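**Ticket 800-17 / faux fur shedding + matting, brown plush**
Status: open, waiting on supplier
Product line: Zandadwood shaggy plush, light brown
Site: Brestley workroom

Customer return came in this morning, complaint reads "sheds everywhere, fur clumps up, looks old." Bagged it, tagged it. Pulled one from stock to compare.

9:20 - shook stock piece over white paper. Fibers came off, mostly short ones. Return does the same but worse. Not a one off then.

9:45 - checked seams on the return. Backing is fine, no splits, stitching tight. So it's loose pile from the cut edge and not a hole. Brushed it out with the wire slicker, 20 strokes per side. Clumps opened up OK on the sides. Lower edge still stringy, wisps hang down whatever I do.

10:30 - tried the lint roller after brushing. Better. Went through way too many sheets, dont want to put that in the care card.

Went back to the bottom edge before lunch. Long pile, tufts sit in clumps with darker brown showing down between the strands.
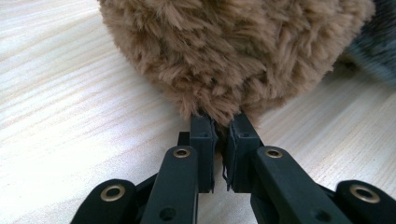

Does the fur need washing before we brush it?

Brush it dry first. Washing with loose fiber still in there mats it and then you're picking knots out all afternoon. If it's still shedding after the brush, cool hand wash, mild soap, towel, air dry flat. Brush again once it's fully dry.

No dryer. Someone put a Plullier sample through on low last March and the tips went crispy, couldnt be saved.

1:15 - washed the return, cool water, squeezed in a towel (no wringing). Fluff in the sink strainer, clear it before you drain or it backs up again.

4:40 - still damp at the base, leaving it overnight. Fan on.

To do:
- [x] email Rodrigues, ask if the pile got vacuumed after cutting
- [ ] ask them for the roll number, label on the return only says 800
- [ ] brush return again when dry, redo the paper test
- [ ] gray one, same paper test, haven't got to it
- [ ] reword care card: "brush dry, then wash" (current one says wash first, wrong way round)

Customer has been told replacement or refund, their pick. Don't close this til Rodrigues answers.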